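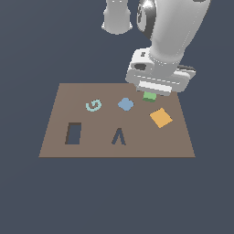 Search this site Enter keywords

The Long Road to the Sock Drawer

Shape sorting has a bad reputation as a benchmark. It looks like a toddler's toy, it has been on conference slides for decades, and a visitor who has come to hear about robots that clear tables tends to lose interest on first sight of it. Gisela Sauerland has given up apologizing for it. She runs manipulation testing at Hirko, a small firm that evaluates robot arms for companies thinking of buying them, and her view is that most of what a household chore demands is already present in a board with holes in it.

"Putting a thing where it belongs is the chore," she said. "Cutlery into a tray, a lid onto a jar, a plug into a wall. Take away the kitchen and you have a piece and an opening."

The simulated version of the task is cheap. An arm, a board, a few colored pieces and a plain background are enough, and a desktop computer can run many copies overnight. The controller must choose a piece, close the fingers on it, lift, rotate, find the matching opening, and let go. Each step has its own way of failing. A cube forgives a poor grasp, with its flat parallel sides. A curled piece offers few good places to hold it, and a grip that is slightly off center leaves it hanging at an angle the controller did not plan for.

Hirko's most recent internal comparison covered 200 simulated trials of a single learned controller. It finished 171. The same controller was then moved, without retraining, to a physical arm with a matching board and pieces, again for 200 trials. It finished 59.

Sauerland was not surprised by either figure. The simulator treats the pieces as perfectly rigid and gives every surface the same friction. The physical pieces have worn corners and a slight polish from handling. The camera on the real bench sees glare. The arm itself sags by a small amount at full reach, and the amount changes as the motors warm up. None of these is large alone. The clearance between piece and hole was set at 5 millimeters, generous by factory standards, and the errors together still used it up.

Where the failures happened matters more to her than how many there were. Grasping went fairly well. Most of the losses came in the last stretch, with the piece over the opening and one edge caught on the rim. A person feels the catch and wiggles. The controller, which worked from images only, kept pushing down until a force limit stopped it.

Shop floors got around this problem long ago by removing it. At Kofler, a maker of door hardware, arms have loaded hinge blanks into a press for years. The blanks arrive in a molded tray, all facing the same way. The arm does not look for them. If a tray is seated badly, a switch opens and the line stops. The cell is reliable, and it would be useless at any task other than the one it was built for.

Socorro Rivadeneyra, who plans production there, has looked at more flexible systems three times. Her plant has a kitting station where workers collect loose parts from bins and set them into foam cutouts for shipping. On paper it is close to the shape board. In practice the parts overlap, some arrive in plastic bags, and the foam gives when pressed.

"I do not need it to be fast," Rivadeneyra said. "I need it to know when it got one wrong. A kit with a missing screw costs me a return shipment. A kit that takes twice as long costs me almost nothing."

That requirement is harder than it sounds. Many learned controllers have no dependable signal that a placement has failed. They produce the next motion whether or not the last one did what it should. Plolier, a software supplier, now sells a separate checking module that compares the camera view after each placement with what was expected and asks for a retry when the two disagree. Rivadeneyra tried it for a month. It caught most of the empty cutouts. It also rejected good placements when the foam had been compressed by an earlier kit, and a worker had to stand nearby to clear the alarms, so the labor saving disappeared.

Homes remove the remaining supports. There is no tray, no fixed lighting and no technician. A dishwasher rack is a board with openings, but the pieces are wet, some are glass, and the right slot for a bowl depends on what is already loaded. Laundry is harder again. A sock has no fixed shape to match to anything, and a simulator that models cloth well runs far slower than one that models blocks.

The Mitov, a wheeled home unit with one arm, gives a fair picture of the present limit. In a January trial set up by Sauerland's group in a furnished apartment, it was asked to move cups from a coffee table to a sink. It did so steadily when the cups stood upright and apart. With two cups touching, it usually gripped both rims and lifted neither. With a spoon left in a cup, it waited for help. The maker's own manual asks owners to space objects out beforehand, and an owner who has done that has also done a good part of the work.

Progress is still being made, mainly in two areas. One is touch. Fingertip sensors have become cheap enough to treat as replaceable parts, and a controller that can feel the rim can be trained to slide along it until the piece drops. Sauerland's group repeated the physical trials with such sensors fitted, but she declined to give results until the wear on the pads has been measured. The other is deliberate variation in simulation. Friction, piece size, camera position and arm sag are changed at random from trial to trial, so that the controller cannot come to depend on any one set of values. Scores in simulation usually go down when this is done, and scores on the bench go up.

Both methods help with rigid objects and neither does much yet for cloth, bags or food. Buyers who ask Sauerland for a date do not get one. She asks them to write down the objects involved, the clearance at each placement, and what happens when a placement fails. Kofler's list for the kitting station ran to four pages. The station is still staffed by hand, and Rivadeneyra plans to test again once the foam supplier changes to a stiffer grade.

Shares 59 | Comments 5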